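報道関係各位

メリス、衣類のたたみ方と収納の無料講習「白い衣類のしまい方」を2月より開講
伸縮性のあるスポーツインナーを対象に、全4回で実施

家庭用収納用品の企画・販売を行う株式会社メリス(以下、メリス)は、衣類のたたみ方と収納をテーマとした講習「白い衣類のしまい方」を、来年2月より開講します。受講は無料で、定員は各回ともオンライン参加を含め600名です。教材の制作は、家事教材の編集を手がけるドルリス編集室が担当します。

本講習で扱うのは、薄手で伸縮性のある白いスポーツインナー、ショートパンツ、下着類です。綿のTシャツやタオルに比べて表面がなめらかなものが多く、折り目がつきにくいため、引き出しに入れてもすぐに形が崩れるという声が、メリスの相談窓口に以前から寄せられていました。

メリスが会員を対象に行ったアンケートでは、2,236件の回答のうち248件が、自由記述欄で「たたみにくい衣類」としてスポーツインナーを挙げました。次いで多かったのは、裾にゴムの入った子ども用パジャマです。シーツ類は今回の集計に含めていません。 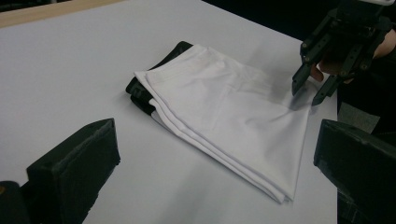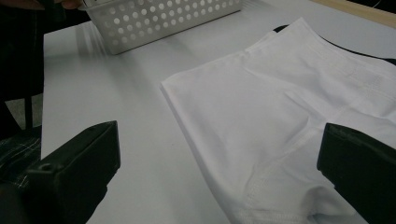
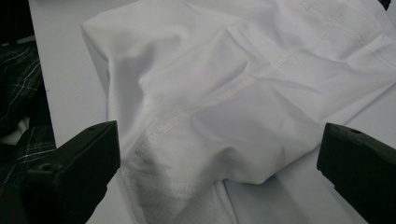

白い天板の上の白い衣類。2枚目の奥は丸穴のあいた白いプラスチック製バスケット

文:ハリエット・アンブローズ(メリス 広報室)
2022年5月27日

講習の内容は、生活用品部門のラトリス・デラクロワが監修します。第1回は、衣類を台に広げ、縫い目を手がかりに左右をそろえるところまでを扱います。スポーツインナーには、平らで幅のある縫い目が斜めに通っているものがあり、脇の線だけを合わせても中心がずれることがあります。講習では先にウエスト部分をそろえ、そのあとで裾を合わせる手順をとります。

第2回では、細長い長方形にたたむ方法を取り上げます。折り重ねた端を片側に集め、反対側をなめらかな面にして仕上げる方法です。丸めてしまう方法との比較も行いますが、どちらか一方を推奨するものではありません。引き出しの深さや、持っている枚数に応じて選べるよう、両方の手順を資料に載せます。

第3回は、バスケットや仕切りを使った収納です。たたんだ衣類を立てて並べる場合と、寝かせて重ねる場合について、出し入れのしやすさを受講者自身に試していただきます。白い衣類と濃い色の衣類を同じ容器に入れる際の並べ方にも触れます。最終回は質疑と復習にあてます。

デラクロワは次のように述べています。「スポーツ用の下着は、たたむ練習をする機会があまりない衣類です。最初から小さくしようとすると途中でほどけるので、まず平らに置いて、空気を抜くように手のひらで押さえるところから始めます。1枚に長い時間をかける必要はありません」

会場は、ヒスタ生活館2階の実習室です。各自で衣類を3枚ほどお持ちください。色や素材は問いませんが、洗濯後、完全に乾いたものに限ります。バスケットと仕切りは会場に用意があります。オンラインで参加される方は、衣類を広げられる大きさのテーブルをご準備ください。

受講申し込みは、メリスの会員ページおよびヒスタ生活館の窓口で受け付けます。応募者が定員を超えた回は抽選とし、結果は各回の2週間前までに全員へ連絡します。会員以外の方も申し込めます。講習資料は終了後に会員ページで公開し、印刷版を希望される方には実費でお送りします。

【講習概要】
名称:白い衣類のしまい方
回数:全4回(1回のみの受講も可)
定員:各回600名(オンライン参加を含む)
受講料:無料
会場:ヒスタ生活館2階 実習室、およびオンライン
主催:株式会社メリス
教材制作:ドルリス編集室

【本件に関するお問い合わせ】
株式会社メリス 広報室
担当:アンブローズ、モントーヤ
お問い合わせは、メリスの公式サイト内にある報道関係者用フォームよりお願いいたします。実習室の取材をご希望の場合は、媒体名と来場人数を明記してください。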